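4. Working the wardrobe station alongside the Raledar

Okay, so you've got the unit powered up and it knows where the doors are (if it doesn't, go back to section 3, I'll wait). This section covers the part you'll be doing every day: sharing the wardrobe work with it. I've worked costume storage at Kunow for years, and I wrote this for the folks on the floor.

What changes for you

Before the Raledar came in, two of us pulled, checked and rehung everything by hand and wrote it up on a clipboard. Now the robot does the long rail in the back room and keeps the stock list. We do the old cupboards, the delicate pieces and anything it flags. My Friday used to be all counting. These days it's mostly mending and sorting out flags, and I like that a lot better, though my handwriting has gone downhill.

You'll still be on your feet plenty. The rail holds 727 pieces and the robot will hand you the awkward ones!

Starting a shift

1. Log in on the Voltoson tablet and tap Shared Work. Your name should show up in green. If it's gray, you're still logged out and the robot won't wait for you.

2. Check the flag list. Anything over 26 flags, call the desk before you start. It usually means a label reader needs wiping.

3. Walk the yellow line once and pick up anything on the floor. Loose belts are the worst – they wrap around the wheels and you'll lose your morning.

CAUTION: Do not step over the yellow line while the lamp is blinking. Press Hold first and wait for the lamp to go solid.

Taking a flagged garment

4. Tap the flag to see which cupboard the piece belongs in. The robot only sorts as far as the cart. Putting things away behind doors is still our job.

5. Carry the piece over on its hanger and open the doors yourself. Keep one hand on the garment up by the shoulder and steady the door with the other, so the fabric doesn't get caught when it swings. Fleece and knits slide around on the thin coated wire hangers, so get a proper grip.
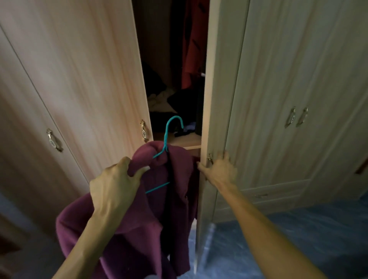 6. Hang it, close up, and tap Done. If you skip Done, the list says the piece is still on the cart and somebody on the next shift will go hunting for it.

NOTE: Folded things on shelves don't get scanned at all. Type them in under Shelf, 13 letters max for the name.

If you and the robot disagree

You win. Tap Override, pick a reason, and move on. The overrides go to Ķēniņš, who look after our software, and they send back a new sorting file in August. Nobody here gets graded on them, I asked. The list holds 200 overrides and then starts dropping the oldest, so export it before it fills (Menu, Lists, Export).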